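Chapter 4
Where Things Live

Every household has keys, and most have a place for them. These two facts have very little to do with each other. The place is a bowl, a nail or a row of hooks put up one hopeful afternoon. The keys are on the table.

This chapter is about the last two feet of putting something away, the stretch between the nearest flat surface and the spot you chose for it. You will need a bunch of keys, a hook and some patience with yourself.

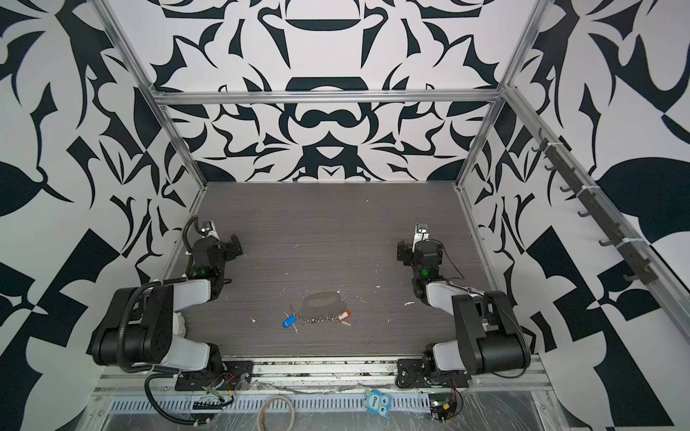 Kerstin Hellwig
Instructor in Household Practice, Cevdale

Look at a key tag before you look at a hook. A red tag and a blue tag can be told apart from across a room, and plain metal rings cannot. Tags are also easy to pinch, while a chain tends to slide off in whatever direction you didn't want. My colleague Fabrice Boyer has worn the same untagged bunch down to a shine and can find his front door key in 60 seconds, in daylight.

Now the hooks. A rack needs to be fixed so it stays put when you tug on it, and cable ties will do where there is a rail to tie to. Small curved hooks hold a ring well, though you have to meet them halfway: the ring must be open to the hook, with the chain hanging clear below. Present the whole tangle at once and you will be there until supper.

The table gets a say too. On dark wood grain, a silvery chain shows up nicely and so does every white crumb and scrap you meant to wipe away in June. Wipe first. A clear surface is a poor excuse for leaving things on it, but it does make them easier to pick up.

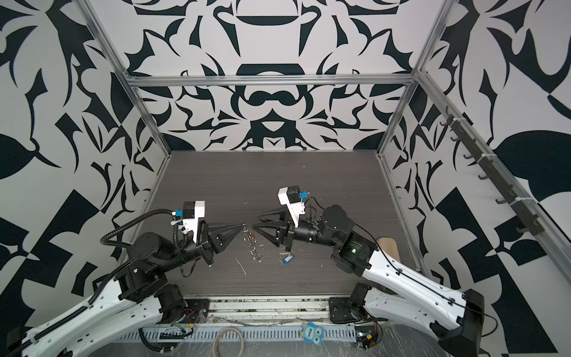 4.1 Picking Up a Tangled Bunch

Set the bunch down flat and find the largest ring. Hold that ring between finger and thumb, lift slowly, and let the rest drop where it likes. If two chains come up knotted together, put them down and start again from the other end.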